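About Pirkari

Pirkari sells wooden boxes, trays and small cabinets for the home. We are based in Winport, in a former feed store two blocks up from the ferry landing. The shop takes up the front of the building, the packing room is behind it, and the office is upstairs.

How we started

Mitiku Workneh opened the business after 23 years as a furniture repairer. Much of his repair work was on small pieces that customers had inherited: sewing boxes, writing slopes, tea caddies, cases for medals. Many of them had been glued badly at some point or had lost their hinges. People kept asking him where they could buy something similar and new, and he did not have a good answer, so he began making a few in the evenings.

The first range was called Adugna and had only lidded boxes in it. It is still our best seller. Ditodura, the second range, came later and covers desk trays, letter racks and wall cabinets. The two ranges share the same hinges and screws, which keeps repairs simple.

What we sell

Our catalog has 75 items at present. Most are boxes of one kind or another, with or without a lid, and with the inside left open or divided up. Customers use the divided ones for jewelry, watch parts, fishing flies, seeds, buttons and tea. We do not label them for one use, and we have stopped trying to guess. 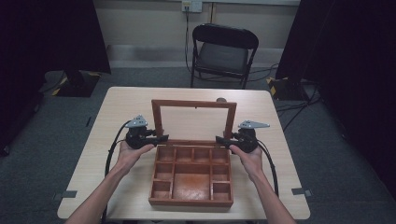

A hinged-lid box with a divided tray.

If none of the standard layouts suits you, we can change the dividers to your measurements. Send us a sketch with the sizes marked in inches. Paper and pencil is fine. Custom dividers add two weeks to an order - a little longer before the holidays - and they cannot be returned unless we made a mistake in the cutting.

Repairs

We repair anything we have sold, at any age. Hinges, catches and screws are free and we pay the postage back to you. For split panels or damaged finishes we send a price first and wait for your answer. Last year we took in 1,257 orders and repairs together, and the repair bench is now staffed every day the shop is open.

We also look at old boxes from other makers, if you can bring them to the counter. Please do not mail these to us without calling first. Some old finishes do not travel well and we would like to talk about packing.

Visiting the shop

The shop is open from 10 to 5, except on Sundays and public holidays. We close for two weeks in August, and orders placed online during that time are sent out when we get back. Parking is on the street. The side door on the alley has no step and is the better one for wheelchairs and strollers - ring the bell and we will open it.

Seconds with small marks are kept on the shelves by the stairs. They are not sold online.

This page was last updated on July 3, 2019.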